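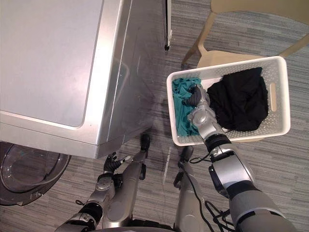 Skarnura von Pirmin Lehner - Besprechung der E-Book-Ausgabe

Der Band enthält 14 Erzählungen, erschienen bei Gostitz. Der Umfang liegt bei mehr als 200 Seiten, die kürzeste Geschichte füllt knapp vier davon. Schauplatz ist durchgehend die Hafenstadt Cenisden, erzählt wird über einen Winter hinweg aus wechselnden Perspektiven. Es geht um Paare, Trennungen und späte Annäherungen. Die expliziten Stellen sind kurz und sachlich gehalten.

Aufbau

Die Texte sind lose verbunden. Nebenfiguren aus der ersten Erzählung treten in der fünften und neunten wieder auf, die Pension Montes dient als fester Bezugspunkt. Wer quer liest, verliert wenig, nur »Tauwetter« setzt die Kenntnis von »Zimmer 30« voraus. Die Perspektivwechsel sind sauber markiert, die Zeitformen dagegen nicht immer konsequent.
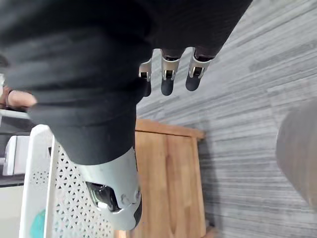

Schwarzer Stoff, Nahaufnahme

Sprache

Lehner schreibt knappe Hauptsätze, Dialoge ohne Anführungszeichen. Das funktioniert bei zwei Sprechern, bei dreien muss man zurückblättern. Das Lektorat ist ordentlich - zwei Tippfehler, eine vertauschte Namensnennung im Kapitel »Januar«.

Technische Umsetzung

Inhaltsverzeichnis verlinkt, Schriftgröße frei wählbar, Silbentrennung auf dem Testgerät fehlerhaft. Fußnoten springen korrekt, der Rücksprung landet gelegentlich eine Seite zu früh. Kein harter Kopierschutz.

Wertung

Inhalt: gut
Sprache: gut bis befriedigend
E-Book-Umsetzung: befriedigend

Die Druckausgabe lag nicht vor.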